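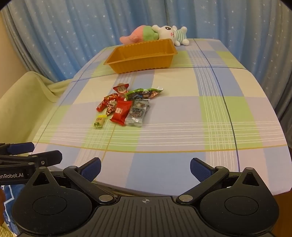

# Speaker notes — "The fingers that closed late"

Length is 28 minutes with questions. Shigeru Oda has the clicker, I only talk.

**Opening (slow, do not rush)**

Good morning. My name is Daichi Kaneko, I work on data quality at Trokari. Today I speak about one fault. It is a small one, and we needed too long to find it.

The task is easy to say: pick wrapped candies and snacks from a table and put them in a tray. People do it first with a hand-held gripper, and the robot learns from the recordings. Our robot in Drarthorpe learned from 1,299 recordings.

*Pause. Let them look at the picture. Say that foil and clear wrapping are hard for the camera, then move on.*

**What went wrong**

- On Wednesday the robot began to close its fingers too late.
- It arrived at the candy correctly, pushed it a little, and then closed on the corner of the wrapper.
- Twisted wrappers survived this. Flat packets did not, and 23 of them were torn in one afternoon.
- One time the arm kept pressing down on the table until the force limit stopped it. No person was near. I want to say this clearly, as we did write it down as a safety event.

**What we believed first**

We believed it was the light. Shiny foil gives reflections, so we lowered the lamps. Nothing changed. Then we believed it was the finger pads, and Shigeru changed both of them. Also nothing.

*(If Shigeru wants to tell the story of the pads, let him. Two minutes maximum.)*

**What it was**

The finger opening and the video are saved by two different clocks. After the software update in September, the opening value was written with a delay. In each new recording, the person's fingers seem to close after they have already closed. The robot copied this very faithfully.

The file check did not catch it. It asks only if the values exist and if they are inside the range. All of them were.

Say here: the robot had no fault in its body. I spent three days with a screwdriver for a problem of time.

**What we changed**

1. Each session starts with three fast open-and-close movements in front of the camera. A script compares the video with the saved value.
2. If the difference is too large, the session is not accepted. The operator sees this before the first pick.
3. The force limit on the arm is now lower when it moves down to the table.
4. After any update, we record one short session and look at it by eye before the others begin.

Ebihara site does the same check now. Prernenia will start when their new mounts arrive.

**Not solved yet**

- Old recordings: we can shift the values back, but the delay is not constant. We keep them out of training for now.
- Soft packets with much air inside are still a problem, even with correct timing.

**If they ask**

- *Why not use one clock?* — We want this also. The hardware does not allow it at present.
- *How many picks in the test after the repair?* — 3,000, over both shifts. Torn packets are in the backup slide.
- *Cost?* — Please ask Shigeru.

Thank the hosts. Leave the last slide on for the contact address.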